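16/07/2025 – Kurek cell, notes on the handling rules

Spent most of today on the handling rules again, because the version we've been using was written back in February for the old Nurnaveck fingers and half of it makes no sense any more. I started crossing things out in pen and ended up rewriting the whole page (sorry, whoever liked the old layout!).

What I want in the new one:

- Speed capped at 100 mm/s whenever a part is in the grip and anybody is inside the tape. The old sheet said "slow", and we all had our own idea of slow.
- Finger bolts checked by hand before the first run. Witness marks in paint pen, please, so a glance is enough later on.
- Pads get swapped at 1,000 grips. I know they often look fine at that point. Swap them anyway and write it in the Baltano log.
- No reaching under a held part. Pause, set it down, then reach.
- Drops are logged as drops, even if the part lands somewhere handy.

The rule I keep going back and forth on is where to grip. My draft says to take the part on its solid section, near the top, and leave the legs free. I like that for the slotted pieces, since squeezing across the legs could pinch the slot and then we're measuring how bendy the part is. But it does put the grip a long way from the end that has to find the hole, so any tilt gets bigger on the way down.

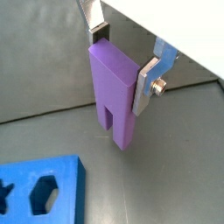 *Purple two-leg piece in the fingers, blue sorter block at lower left.*

I'm leaving the grip rule as "preferred" for now. If we get through 102 insertions on the Skivico test plan without a regrip I'll make it a "must" – otherwise it needs another think.

Still to sort out: the sheet doesn't say who can clear a protective stop. I'd go with whoever is holding the pendant, and they say it out loud first. Also need to find out if the 4 mm approach offset is still in the template or if I only changed it in my own copy.

Print two, one for the cell door and one for the binder. Take the February one down!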